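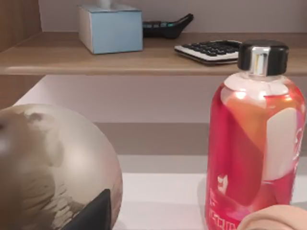
Progress report to Fadberg, second period
Project Joseph: wrist-view learning in simulated clutter
Submitted October 29, 2021, by Rekha Bangera

Money received, money spent, robot slightly less confused. That is the short version, and readers with a full inbox may stop there.

The longer version begins in August, when we promised you a policy that could carry out tabletop tasks using wrist cameras only, with no overhead view to rescue it. We train in simulation because simulated tabletops are cheap and do not need sweeping. Each run draws household and desk objects at random, puts them down wherever it likes, and asks the arm to deal with the result. The arm has opinions about this.

Our baseline, Multel, treats every camera image as if the world had begun a moment ago. If the target slips out of view, Multel assumes it has ceased to exist and goes looking for something else to grab. The new method, Drillimia, keeps a short memory of past wrist views and weighs each one by how far the hand has moved since. We keep 6 past views. We tried 11, and the policy became sentimental, reaching with great conviction for places where things used to be.

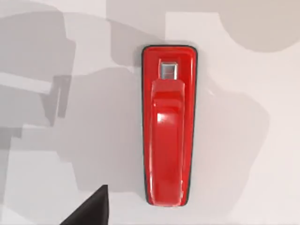
Does the memory help when the target fills most of the view?
Very little. Up close, the current view already holds what the policy needs, and Drillimia and Multel perform about the same. The gain comes during the approach and after a missed grasp, when the hand has backed off and has to find its way again.

We ran 200 test episodes for each method, with the same starting layouts for both so that neither could blame the furniture. Drillimia recovered from missed grasps far more often. It also took longer per episode, having acquired the habit of pausing to think. We consider this progress, although the person paying for computing time (you) may see it differently.

The shadows deserve a paragraph of their own. We turned up the lighting variation halfway through the period, and both methods promptly began treating dark patches as solid objects.
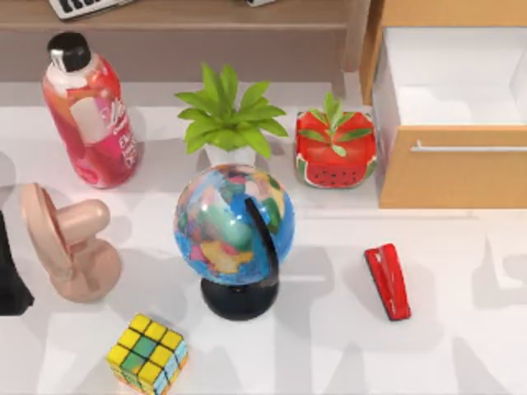 Retraining with the new lighting fixed most of that for Drillimia and some of it for Multel. Nine of the test layouts still defeat both methods, and we have stopped taking it personally. They share a crowded back row in which one object hides part of another, and the remembered views are no use if every one of them was blocked.

For the next period we plan to let the policy choose where to look before it reaches. We also owe you the ablation on memory length, which is running now and will arrive as a separate note. The budget is on track except for storage, where we underestimated how much room it takes to save every failure. A revised storage line is attached for your approval.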